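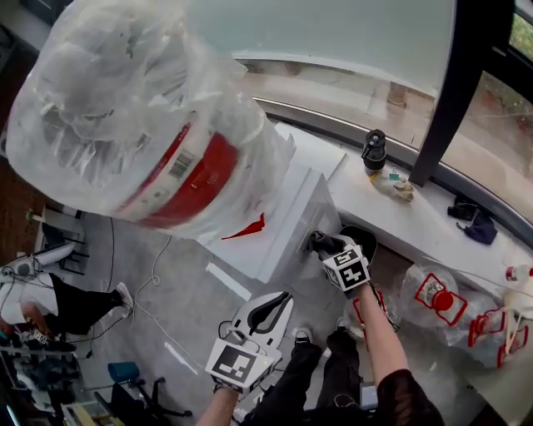

有人在上一串底下问,手持夹爪不都一个样吗,两片指头一个扳机,买便宜的那种不就行了,省下来的钱多买两块存储卡。

我一开始也差不多这么想。用了一阵之后想法有变化,这一串把两把夹爪的对比写完,想到哪写到哪,会比较长。

先说配置。右手这把深色爪的是Umance,左手这把白色、指头长而弯的是Tanguy。两把都是手持式,人拿着做动作,腕部附近装一个白色方块,几面贴方格标记,靠头上那路相机认位置。采集和回放都走Udeck的控制盒,软件用它自带的那套,没有改过。

任务是家里和办公室里常见的零碎活:拿瓶子、放瓶子、捡包装袋、把地上的东西挪到柜子旁边、把一块布摊平。没有做精密装配,也没有做插拔,这两项别拿我的结论去套。

重量。Umance连标记方块在内286克,Tanguy没称到准数,手头的厨房秤那天没电,后来就忘了。手感上Tanguy略重一点,重心靠前。拿十分钟没感觉,拿一下午能感觉到,主要在手腕外侧。

扳机行程。Umance短,食指动一小段就到底了。好处是快,坏处是半开的状态不好停住,想让指头停在一个中间位置,手会抖。Tanguy行程长,扣到一半很容易停住,代价是连续开合的时候手指累。

如果你的任务里有很多“先张开一点点,够过去,再慢慢合”的动作,Tanguy舒服。如果是一抓一放,Umance舒服。

指头形状。Umance是直的短爪,夹面平。夹瓶身这种圆的东西,接触就是两条线,瓶子会绕着那两条线转。竖着的瓶子从侧面夹起来,往前一送,瓶底就往后摆。我后来学会夹得低一点,或者干脆去夹瓶盖。

Tanguy的指头长,带弧度,会顺着瓶身包一点过去。摆得少很多。可是长指头进窄缝麻烦,柜子和墙之间、两个袋子之间,指尖还没到,中间那段弧已经碰到东西了。

补一句,Tanguy的指头宽22毫米,Umance的窄一些。22毫米听起来不宽,真要往两个瓶子中间插的时候就知道了。

塑料袋。两把都不好用。薄的透明袋子,夹起来容易,放下去难,松开之后袋子会贴在指面上跟着走。Umance的指面垫稍微粗一点,甩一下能掉。Tanguy的光面垫要用另一只手去拨。

拨这个动作在数据里很难看。一只手松开,另一只手过来蹭一下,回放给机械臂的时候,两条臂离得太近,Udeck会直接报碰撞预警然后停住。我试过把预警的距离调小,能过,但是心里不踏实,又调回去了。

后来的做法是给Tanguy的指面贴了一层布基胶带。丑,但管用。胶带用了三天边上开始起毛,换了一次。

下面说标记方块,问得最多的也是这个。

方块装在哪里,比夹爪本身影响还大。我一开始两把都装在靠近手背的位置,觉得那里稳。结果手腕一翻,方块就被自己的手挡住,头上相机看不见,那一段轨迹直接断掉。

后来右手那把往前挪,左手那把留在靠根部的位置没动,想看看差多少。这个对比做得不太规矩,左右手的动作本来就不一样,我知道。

一共录了600段,两手同时认得到、从头到尾没断的有377段。这个比例在我这边算一般。剩下的大部分断在翻腕和弯腰够地面的时候,有一小部分断在窗边。

窗边要单独讲。大玻璃的反光会让标记的黑白对比变差,尤其是下午三四点以后。同样的动作,上午录没事,下午录就时断时续。我试过把相机的曝光锁死,好了一些,但屋里那一侧又暗了。

有人会说拉窗帘。这间是弧形的整面玻璃,没有窗帘。

也有人建议换成红外的反光球。我没有那套设备,借来试的话校准又是一整天,这轮先不考虑。

方块的大小也值得说。Umance随机送的方块偏小,站着录没问题,人一坐下或者手往远处伸,标记在画面里就只剩一小块了。我换成自己打印的,边长大了一号,哑光纸,不要覆膜。覆膜的看着平整,灯一照就是一片白。

打印的时候注意留白边。我第一版把黑框裁到头了,贴在方块上,识别率低得离谱,排查了半个下午,最后把纸重新打了一遍就好了。

线。Tanguy带一根细黑线,从夹爪尾部垂下来,长度够拖到地上。站着不动没事,走两步就容易踩到。我试过把线沿着小臂绑上去,绑紧了手腕不灵活,绑松了又往下滑。

现在的办法是线从手肘外侧绕到背后,用一个夹子别在腰带上。比拖着好,但是每次换人都要重新弄一遍,三五分钟就没了。

Umance有无线版,我手上的就是。无线的问题是延迟偶尔跳一下,录的时候看不出来,回放的时候爪子会突然快合一下。Udeck的日志里能看到时间戳挤在一起。出现得不多,但出现了那一段就得扔。

所以我现在的态度是,有条件还是用带线的,把走线弄好。这和我年初的说法不一样,年初我说过能无线就无线,收回。

袖套。戴不戴各有人说。我右臂戴过一阵薄网纱的,主要是防止小臂出汗之后夹爪握把打滑往下流汗。对识别没有影响。有人问黑色袖套会不会和标记的黑色混在一起,我这边没遇到。

握把。Umance的握把是按中等手型做的,我的手用着刚好,换了一位手小的同事来录,食指够扳机要把整只手往前挪,虎口就悬空了。Tanguy的握把细一点,手小的人反而喜欢。

这一条影响挺大的。同一个任务,不同的人录出来,夹爪的姿态角度能差出不少。如果你打算让很多人轮着录,先让他们都握一下再决定买哪个。

说一下Iltora。底下有三四个人提到它,说也应该放进来比。

我试过一次,时间很短,所以没写进对比里。印象是指头的开口比这两把都大,抓大一点的瓶子和桶沿应该有优势。扳机偏硬。标记的安装座是它自己的规格,和我现有的方块对不上,得另外打一个转接件。

转接件我画了一版,孔位差一点,装上去是歪的。等重新打出来再录,到时候另开一串。不要催,打印机现在排着别的活。

再说回放。手持夹爪录得顺不顺是一回事,机械臂能不能照着做是另一回事。前者看着很漂亮的轨迹,到了臂上经常是关节转不过来。

人弯腰去够地上的东西,手腕会很自然地往里扣。臂做这个角度就很勉强,六轴的那条基本上都是在极限附近走。七轴的好些,但是肘部会往外甩,碰到柜子。

我的做法是录的时候就提醒自己,够地面的东西先走近一步,别伸长了手去够。腿往前挪半步,手腕就能保持直一点。这个习惯要练,前面几十段都改不过来。

Tanguy长指头在这里占了便宜。指头长,手就可以离地高一点,手腕扣得没那么厉害。回放下来,地面拾取这一项Tanguy明显少报错。

反过来,贴着柜子拿东西,Umance占便宜。短爪可以正对着进去,到位了再合。Tanguy得先斜一个角度,再转正,多出来的这一下转动,臂上做得很慢。

布。摊平一块揉在一起的布,两把都要双手配合,一手压住一手拉。Umance压得住,夹面平,往下一按就稳了。Tanguy的弧形指头压布会滚,压着压着布就跑了。拉的那只手用Tanguy没有问题。

所以有一段时间我就固定成右手Umance、左手Tanguy,右手压,左手拉。混着用当然不规范,两边的指头模型要分开建,回放也要分开配。不过配一次就可以一直用,没有想象中麻烦。

有人要配置文件。Udeck里左右末端分开选就行,默认是左右联动的,要先把联动关掉,不然你改左边它把右边也改了。我被这个坑过一次,整晚的回放全是错的爪型。

开口度的标定。两把都要每天做。早上全开全合各三次,记下读数。Umance的零点会漂,一天下来能差一点点,薄的东西就会显示已经夹住了,回放里却是空的。Tanguy漂得少。

别偷懒用前一天的标定值。室温变化、电池满不满都有影响,至少我看到的是这样。也可能是我这一把的个体问题,手上只有一把,没法排除。

电池。Umance无线版一块电池能撑一个上午,午饭时间充上,下午接着用。低电量的时候不会断,但延迟跳动会变多。后来我规定自己剩三分之一就换。

耐用。Tanguy的指尖磨损比较快,白色的料,蹭地面蹭多了会有一道一道的灰印,擦不掉。不影响用,但是如果你的视觉模型对夹爪外观敏感,新旧两批数据最好分开标。

Umance是深色的,看不出来脏。在深色的地面或者深色的东西旁边,画面里就不好分清爪尖到底在哪。做分割的同事抱怨过,说宁愿要白的。

白的也有白的麻烦。对着白柜子、白台面的时候,白爪的边缘糊在一起。好在Tanguy指头里面有一条黑色的槽,轮廓还能找回来。右手那把去够白柜子就没这个问题,深色爪对白柜面,清楚得很。

所以颜色这个事情,我建议看你的环境。我这边柜子、窗台都是白的,地是灰的,深色爪更合适一点。这一条厂家的说明书里都没写。

头上相机的角度。原来我压得很低,想把地面都拍进去。结果手抬到胸口以上就出画面了。后来抬高了几度,地面远处丢一点,换来手一直在画面里。值。

戴久了会往下滑,滑一点点,标定就不准。现在每录完一组就对着墙上的标定板看一眼,偏了就重新来。听起来烦,比事后发现一整组要扔掉强。

价格不写了,渠道不一样报价差很多,写出来又要吵。

售后写一句。Tanguy的指面垫可以单独买,到得快。Umance的要整副指头一起换,八月份下的单,等了三周多。

回一下“新手买哪个”。如果只买一把,任务里东西杂、有地面的,Tanguy。桌面为主、柜子里拿放为主的,Umance。两种都有而且预算够,就各来一把,别迷信左右必须一样。

回一下“377段够不够训练”。看你训什么。我拿来做的是微调,够看出两种爪的差别,不够让它在没见过的屋子里干活。换一张台面成功率就掉下来了,这个我另外在录。

回一下“能不能用手机当头部相机”。能,我最早就是用手机。发热以后会自己降帧率,而且没有提示,等你发现的时候已经录了半天了。要用的话隔一会儿停一下,看看文件里的帧率。

回一下“方块会不会碰到东西”。会。右手那把往前挪了之后,伸进低矮的地方方块先碰到上沿。碰过两次,标记的一个角卷起来了。现在四个角都补了一点胶。

有一件事我还没想明白。两把爪录同一个放瓶子的动作,Tanguy录的那批,回放时松手总是早一点点,瓶子会从很低的高度掉下去,立得住,但是有一声响。Umance没有。

怀疑过扳机行程长,人的手指先松了一段,爪子还没开,控制盒那边按比例换算就提前了。把映射曲线改成非线性的试了,好一些,没有完全好。

也怀疑过标记方块到指尖的偏移量量错了。重新量了两遍,数值一样。用卡尺量的,长弧指头的“指尖”到底算哪一点,本身就有点说不清,我取的是合拢时最前面碰到一起的那个点。

有用Tanguy的朋友遇到过类似情况的话,说一下你们的偏移量是怎么取的。

接下来要做的:Iltora的转接件,下午时段的曝光,还有把左手的方块也往前挪,和右手一样,重新录一组,这样左右才算能比。

补充,刚才有人问胶带的牌子。就是抽屉里的布基胶带,外面的牌子已经看不清了,银灰色,两指宽的那种。剪成比指面略窄,边上不要包过去,包过去会起边。

再补充,前面写Umance零点漂,今天早上又看了一遍记录,换过电池之后漂得最多。以后换完电池我也标一次。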